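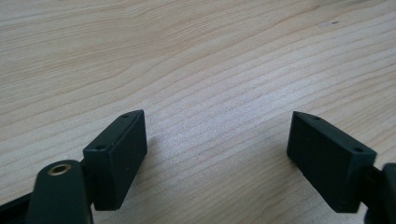
Capucine Gautier, Theerawat Kamolrat and Obaidul Saha
Department of Urban Planning, Jendbridge

Figure 3. Pale wooden tabletop with two dark green fingertip pads facing each other across a gap.

4. Public comment and the Besance riverfront plan

4.1 Setting

The Besance plan covers two town-owned parcels divided by Calik Street. The west parcel holds the former bus depot and a surface parking lot with 217 spaces. The east parcel is mostly grass, with a pump house at its north end that the water department still uses. The town council bought the east parcel first and did not acquire the depot until the bus service moved to Wieczorek Road. Earlier plans treated the two parcels separately, and both stalled at the zoning stage.

The current plan rezones them together as a single mixed-use district. It allows up to 400 homes, ground-floor shops along Calik Street, and a public path on the river side. Buildings next to the older houses on the east are limited to three stories. The planning board held its hearings in the town hall annex, most of them starting at 7 p.m.

4.2 Written and spoken comments

We read all written comments submitted before the board's vote in July, along with the minutes of 14 public meetings. Each comment was coded by its main concern. Where a resident wrote more than once, we kept every letter but counted the person a single time.

Parking was the most common concern in the written comments. Many writers used the depot lot to reach shops downtown and wanted the spaces replaced one for one. Spoken comments followed a different pattern. Building height came up at nearly every meeting, often from residents of the streets just east of the site, while parking was raised mainly by shop owners. Housing cost appeared in both sets but was seldom the main subject.

Mireille Courtois, who chaired the board during the review, told us in an interview that members gave more weight to comments that named a specific lot or street corner. "If someone wrote that they were against it, we noted it," she said. "If they wrote that the driveway was in the wrong place, we went and looked at the driveway."

4.3 Changes made to the plan

Two changes can be traced to comments. The driveway on the east parcel was moved north, away from the school crossing, and the river path was widened. A third change — the lower height limit near the older houses — was already under discussion among staff before the first hearing, so we do not credit it to public comment alone. Dorian Riviere's study of a similar rezoning reports the same difficulty in separating staff proposals from those of residents.

The request to replace all depot parking was not adopted. The board asked for a shared garage study instead, and the final text leaves the number of public spaces to a later agreement with the developer.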